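Water Use in a Shared Student House
Project report, Applied Household Studies
Thaddäus Aebischer and Gebhard Eberhard
Thursday, August 6, 2020

1. Background

Our house on Reisinger Street has four tenants and one water meter. The bill is split evenly, and for the last two terms it went up without anyone changing their habits as far as we knew. For the project we decided to measure where the water goes. The course asked for a topic that could be done at home with simple tools, and this one fit.

2. Method

We read the main meter every morning at seven and every evening at ten. The meter is in the basement behind the boiler and shows whole liters. For single uses we worked with a bucket and a kitchen timer. The bucket was held under each tap for ten seconds with the tap fully open, and we did this three times per tap and took the average. The toilet tank was measured by closing the supply valve, flushing, and refilling by hand from a measuring jug.

Each tenant kept a paper log next to the bathroom door with the start and end of each shower. Dishes and laundry were logged in the kitchen. The washing machine is an old Lasar and the manual is missing, so we read the meter before and after a full cycle with all other taps closed. 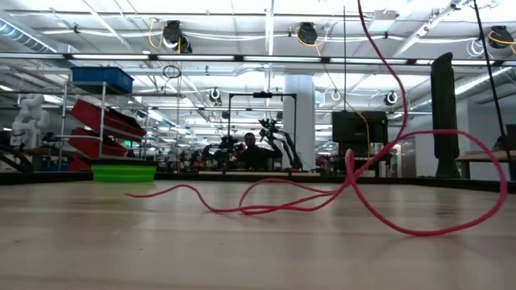 Does it matter what time of day the meter is read?
The time itself makes little difference, but it has to be the same every day. On two days the evening reading was late, and those showers ended up in the wrong column. We moved them by hand using the paper log.

3. Results

In the first week the house used 4 showers' worth of water more than the logs could explain. The meter total for that week was 1,473 liters above the sum of all logged uses, and we could not put that down to careless logging. We closed every tap one night and read the meter twice. It had moved by morning.

The cause was the upstairs toilet. The flapper in the tank did not seat properly and water ran down the back of the bowl in a thin film that is hard to see. A few drops of food coloring in the tank showed up in the bowl after ten minutes. We replaced the flapper with a new one from the Flareck hardware store.

In the week after the repair the unexplained part was 596 liters. In the week after that it was 597, so it seems to be steady. Some of it is probably hand washing and drinking water, which we did not log.

Showers were the largest logged use in all three weeks. Laundry came second. Washing dishes by hand used less than we had guessed, mainly because Gebhard fills the sink and the rest of us copied him after the first few days.

4. Problems

The paper log got wet and two lines could not be read. One tenant was away for a weekend in the second week and we did not correct for it. The bucket method is not very exact for the shower because the flow drops when someone runs the kitchen tap.

We also wanted to try a Neltis flow sensor on the shower pipe, but the thread did not match and the adapter came too late to be used.

5. What we would change

The food coloring test should be done first, before any measuring starts. We would also log hand washing for at least one full day to get an estimate. A second round is planned for November, when the heating is on and showers tend to be longer. The log sheets for all three weeks are attached at the end.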